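Company > Who we are > About

Products Planner Docs Blog Jobs About us Talk to us

About Trima

Hello! I'm Samira Bitar and I look after more or less everything at Trima that isn't code, plus a bit that is. I've been asked to write this page because the old one still said we were "launching soon", and that had been wrong for rather a long time.

We make software that helps robot arms decide how to move. You give it a goal (put the gripper just there, facing that way, and please don't hit the shelf) and it works out a path, checks it, and hands it to the controller in a form the arm can follow. We don't build arms and we don't sell them. If you already have one and you're fed up with teaching it every point by hand, you're the sort of person we like hearing from.

How we started

Kavinda Fakir and I shared a desk at a packaging firm in Drikthorpe. He wrote the motion code for one of the lines and I wrote the manuals, so I spent my days asking him why the arm took such a strange route from one box to the next. Sometimes there was a good reason. Quite often it was a setting somebody had typed in years before and everyone was afraid to touch! He started writing a little tool at home that would explain a path in plain words: which joint was near its limit, which object it was steering round, how close it got. That tool is still in the product. It's called Khan, after the café where he wrote most of it, and it's still my favourite part.

Mitali Selvanayagam joined us next and took over perception, then Prasanna Wijesinghe came in for the planner itself. We moved into proper offices above a tile shop on March 2, 2020, which those of you with a calendar will realise gave us a very short time to enjoy them. We carried the monitors home again and did most of the first release from spare bedrooms, with a lot of shouting at the shared simulator.

There are nine of us now. Monique Pichon runs support, and if you've ever sent us a log file at an odd hour, she's the one who read it.

What we do all day

Most of our work happens in simulation first. Every change to the planner gets run against 52 test rooms before anybody looks at it, and the rooms are a mixed lot: different tables, different walls, things left about on the worktop. Mitali is very keen on clutter. Her view is that a planner which only copes with a tidy bench hasn't learnt much, so she keeps adding phones and bowls and odd bits to get in the way, and Prasanna keeps grumbling and then fixing whatever broke.

The part I find fun to watch is the close work. Moving an arm through open air is fairly easy these days, but getting two fingers down over the rim of a bowl without clipping it takes a lot of small decisions. The planner has to think about the fingers, the linkages above them and the wrist above that, and the forearm still has to come round from somewhere sensible. We run bowl tests with the bowl close to the edge of the table too, where there's less room to be careless.

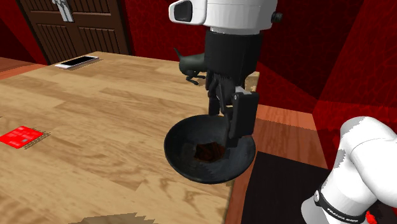 Zemitz, our newest bit

Zemitz is the viewer that sits on top of all this. You can load a run, scrub back and forth, and click on any moment to ask Khan what the planner was thinking. It began as something for our own debugging and then customers saw it over our shoulders in calls and wanted it, so we cleaned up the buttons and let it out. More than 30 teams use it now. The dark theme is Kavinda's fault.

Working with us

We're a small bunch and we answer our own email. New customers get a 21-day trial with the whole planner switched on, and Monique will sit with you on a call while you set up your first cell. Bring your messy one. We also take a student every March for a project of their own choosing, so if that's you, write and tell us what you'd like to build, and don't worry about making the letter sound grand.

Contact us | © Trima | Back to top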